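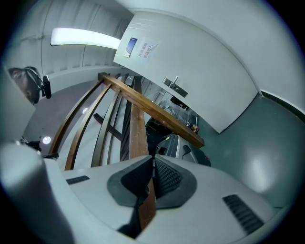
Zornoris Publishes Practice Guide for Hand-Held Gripper Work on Wooden Furniture and Frames

Tuesday, May 26, 2026

Zornoris has released the first full edition of its practice guide for operators who use hand-held gripper tools to record handling and assembly tasks. The guide, titled Hand-Held Gripper Work: Wooden Frames and Long Parts, sets minimum requirements for workspace layout, grip placement, operator equipment, recording and reporting. It applies from the date of release and replaces the draft issued in January.

The guide was written by a working group drawn from Zornoris and two partner firms, Meditz and Breathnach. Liam McGrath of Zornoris chaired the group. Sorcha Brophy of Breathnach edited the final text.

Scope

The guide covers tasks in which a person holds a gripper tool fitted with a camera and uses it to grasp, steady, lift or align wooden parts. Planks, slats, crossbars and partly built frames are included. Powered arms, mobile bases and fixed cells are outside the scope and remain subject to the site's own machine safety rules.

Grip placement

Finger pads must be closed on the flat faces of a plank wherever the shape of the part allows. Gripping across an edge is permitted only when the part is supported at a second point. On curved slats, the operator must choose a section where both pads make full contact.

Pads are to be checked before each shift and again after every 300 grasps. A pad with a torn, glazed or lifting surface must be replaced before work continues. Pads are replaced in pairs.

Vent openings on the tool body must stay clear of gloves, tape and sleeves. The draft allowed tape over a vent during dusty work. The final edition withdraws that allowance.

Workspace

A clear floor strip of at least 50 centimeters is required on every side of the frame from which the operator will work. Packing material, including plastic bags, must be stored outside that strip. Doors and door handles must remain reachable at all times, and site notices must not be covered by parts leaning against a wall or door.

Overhead lighting is to be left on for the full session. Operators should note strong floor reflections in the session log. The guide does not require matte flooring, which the working group considered and rejected on cost.

Operators and headsets

Headsets are allowed for voice instruction. Any cable or hanging part must be secured so that it cannot reach the finger pads when the operator leans over the work. A second person may stand within reach of the frame only if both people have agreed on a spoken stop word before the session starts.

"The draft had one paragraph on the second person, and most of the comments we received were about that paragraph," said Áine Nic Giolla, who managed the review for Meditz. "The final text has a full section, with separate rules for helpers who touch the frame and for those who only observe."

Recording and reporting

Each session must be logged with the tool number, pad change record, part type and operator initials. People who may appear in a recording must be told before it begins. Slips, drops and pinches are reported on a single form, whether or not anyone is hurt. Dropped parts are inspected for cracks before they are used again.

Review of the draft

The working group received 321 comments on the January draft. Changes made as a result include the pad check interval, the vent rule and the clear strip. A proposal to limit the length of parts was not adopted. The group found that support at a second point was a better control than a fixed length, and the guide states this in its notes.

"A long plank turns in the pads when it is held near one end," said Tadhg Ní Bhriain, technical lead at Breathnach. "The support rule deals with that directly, and an inspector can check it by looking."

Adoption

Zornoris will apply the guide at all of its own sites. Meditz and Breathnach will adopt it for new projects first and for existing projects after operators have completed training. The training course has 3 modules and ends with a supervised practical session. Bríd McGrath of Zornoris is responsible for course records.

Sites that already follow the draft need to update their pad logs and mark the clear strip. No change of tool is required.

Availability

The guide, the session log and the report form are available on request from the Zornoris standards desk. Comments on the current edition may be sent to the same desk and will be held for the next review. Session logs are also supplied in the Kukora file format for sites that keep their records in that system.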